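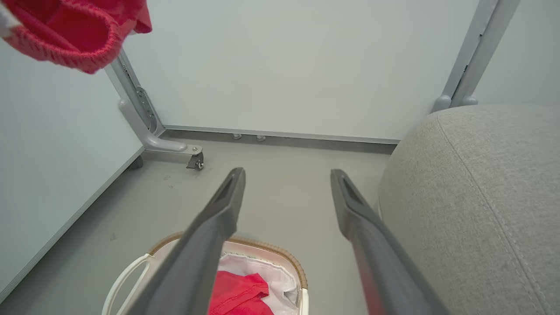 The outdoor show in June was supposed to start at noon, and the gates didn't open until almost three. I had been looking forward to it since Fasil Beyene sent me the lineup, mostly for Ayele, who hadn't played here in a long time. I packed for heat. By the time we got in line the wind had picked up off the water and I was wishing for something like that chunky red knit with the thick rolled cuff. I had a T-shirt and a bag of almonds.

The line went down the block and turned the corner by the bus stop. Staff came through once to tell us the stage roof was being checked and that it would be a short wait. Then we didn't see them for over an hour. People were fairly calm. A couple behind us had bought tickets that morning, when a few more were put on sale, and they were already talking about whether they could get their money back.

Eun-ji Song was keeping an eye on her phone and reading us the updates. Jerkix dropped off the bill first, with a note that their set was being moved to a club date later in the summer. Then the start time changed, and changed again. The second stage was dropped completely and everybody on it got squeezed onto the main one with shorter sets.

Once we were inside it was better. The ground was soft but not terrible. They had put straw down near the front and some boards by the bathrooms. Food was the usual, and I paid too much for a plate of rice and plantains that was very good. There were 2 water stations, and one had a line as long as the beer line.

Clorkness opened and played 3 songs. I felt bad for them. The sound guy was still fixing the vocals when they said thank you and walked off. The last song was the new one with the long organ part, and I would have liked to hear it with the organ turned up.

Ayele played next and got a proper set. It was mostly the first record, plus a cover I didn't recognize. Fasil says it's an old Grorkura B-side and I'm taking his word for it. The horns were loud and clear even from where we were standing, off to the left near the fence. It rained for part of this and people just put their hoods up.

Grorkura closed. I've seen them 2 times before, both indoors, and I liked them more in a small room. The slow songs got lost in the wind and the crowd talked over them. They did finish strong, and the drummer got a long cheer. Curfew came before the encore, the house lights went up, and we walked to the train with everybody else.

I looked up the refund policy when I got home. You can get partial credit if you had a ticket for the second stage, but you have to send in the form within 90 days and include the order number. Mine was a general ticket, so I don't qualify. Eun-ji does, and she has already sent hers in.

We have tickets for the Jerkix club date. It has a roof.

Filed under: Live Music, Festivals, Rain Delays

Search this blog Search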